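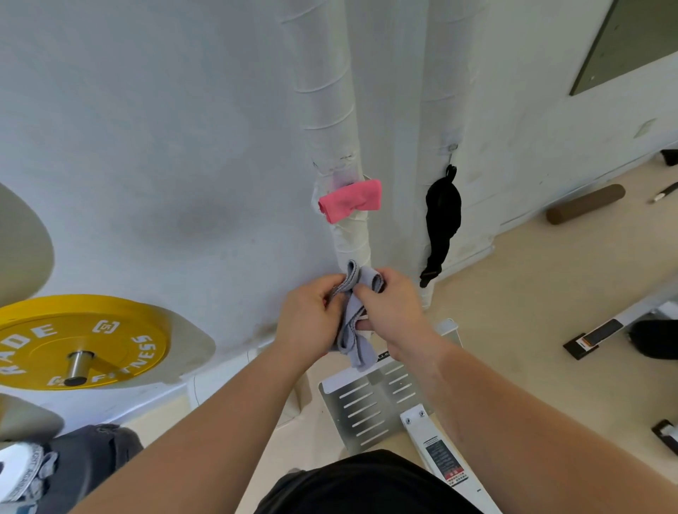
Securing the strap to the taped upright, weights room, Plavonthorpe.

Motau group: progress to 2023-03-20

The student handling project has moved from the bench to the weights room. The task set for this term is strap work: take a folded cloth strap, pass it round an upright, gather the slack and hold it under light tension. Cloth remains the weak point of the Grosow controller, which copes well with rigid parts and poorly with anything that folds.

Hằng Cù and Musa Omoregie have recorded 3438 first-person clips so far, each up to 20 seconds long. Clips in which the strap leaves the view are discarded before labelling. Labels are applied per hand, so a two-handed grip produces two tracks, and these are checked against each other for timing.

Danjuma Isah has rewritten the Mạch labelling script. The earlier version treated bunched loops between the fingers as a single contact and lost the fold order. The new one keeps each loop separate, at the cost of a longer run time. Hsin-yi Kan is testing whether the extra detail improves grip prediction. Early results are mixed: the first grasp is better placed, the second is unchanged.

Wrapped tape is proving harder than bare metal for the edge finder, which reads the overlaps as part of the strap. Tín Khương is working on a filter and would welcome help from anyone who has used Mạch before.

Members who still hold clips on their own drives should copy them to the shared folder before the next labelling session.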